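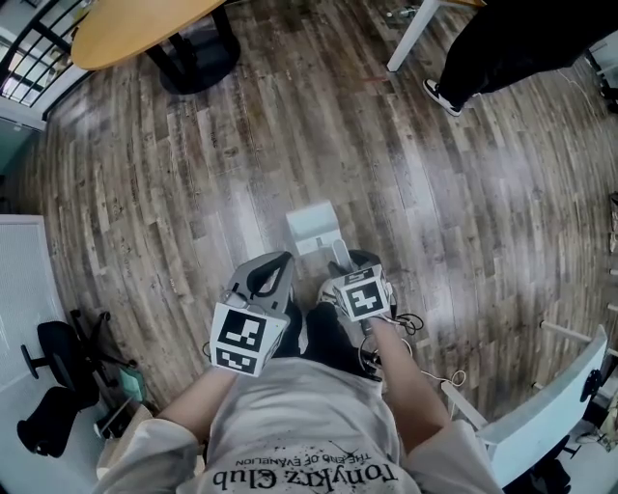 Auf dem Dielenboden, graues T-Shirt mit dem Aufdruck »TonyKrz Club«

Über uns

Fleris ist eine Sprachschule für Erwachsene in Cunditz. Herman Nugroho hat sie mit 2 Kursen in Deutsch und Indonesisch gegründet. Heute unterrichten bei uns 17 Lehrkräfte, die meisten in Teilzeit. Im Jahr melden sich rund 700 Teilnehmende an.

Die Gruppen haben höchstens 15 Plätze. Abendkurse laufen von Montag bis Donnerstag, Prüfungsvorbereitung gibt es auch samstags. Vor der Anmeldung steht ein kurzer Einstufungstest – kostenlos und ohne Termin.
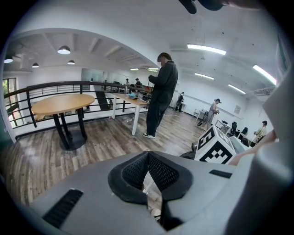
Heller Raum mit geschwungener weißer Decke, links ein runder Holztisch

Für Grammatik und Wortschatz arbeiten wir mit den Heften aus dem Verlag Krishnan, in den Konversationskursen mit eigenem Material. Firmenkurse organisiert unser Partnerbüro Kallico.

Der nächste Einstiegskurs Deutsch A1 beginnt im November. Das Sekretariat nimmt Anmeldungen persönlich oder schriftlich entgegen. Ratenzahlung ist möglich.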